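Thursday, February 10, 2022
Cell notes, Pleklow bench

Swapped the gripper cable this morning. The old one had a soft spot near the wrist and was dropping the connection whenever joint 5 went past its usual range. Zomo log had 1841 lines of the same timeout in it since Monday, so that part is closed. The old cable is in the scrap bin with a knot in it so it doesn't get used again.

Routing: the new cable is longer than the old one. Before you start the arm, jog it by hand to the far corner and back and watch the slack. If it drags on the mat, stop and pull it back toward the base.

Re-homed the gripper after the swap. Open position came up 2 mm short the first time. Power cycled, homed again, fine. I left the closing force where it was. Speed is capped at 100 mm/s until somebody has checked the wrist screws with the torque driver, which I couldn't find. It was last seen over at the Cilura cell.

Mat: two corners had lifted, so I pressed the tape down again all the way round. It doesn't stay flat for long with people leaning on that side. We should order the heavier mat in March when the budget opens up. If you retape before then, keep to the edges and wipe the wood first.

Touch-off height was redone on the bare mat. Saved as Ren_low in the controller. The old file is still there under its old name, please don't load it.

Green lid used for the approach checks, lying flat on the mat.

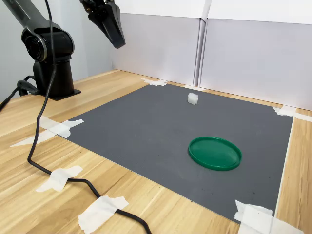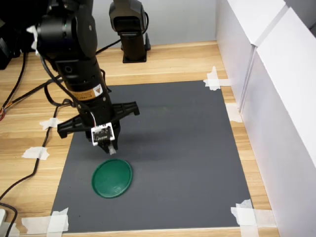 Ran 200 approach and retract moves after lunch with no timeouts. The arm faulted once near the end, a joint limit warning, and that was my own waypoint. Moved it in by a few degrees and restarted from the top of the list. No grasps tried today.

Still open:
- wrist screws, see above
- label both ends of the new cable
- strain relief at the wrist is only a zip tie, needs the proper clip
- back up the controller to the Zomo share before anyone updates it

The e-stop was tested before and after the run. It trips cleanly, but the reset button sticks a bit and has to be turned fully to the right. Left the arm parked with the power off at the controller.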